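October, adhesive bench, 4:30 pm

Second batch of the Plulau starch paste. Cooked at 90 C for 5 min, then strained. Viscosity at room temperature 452 cP; the first batch gave 278. Same flour, same water, so the strainer is suspect — finer mesh on the first one. 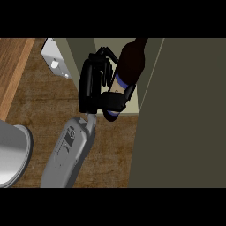 Spread both on the Skirkance liner board, one coat each, pressed overnight under the steel plate. Peel tests tomorrow morning. Keep the leftover paste covered, top shelf of the fridge. Still need to reorder pH strips from Hisico.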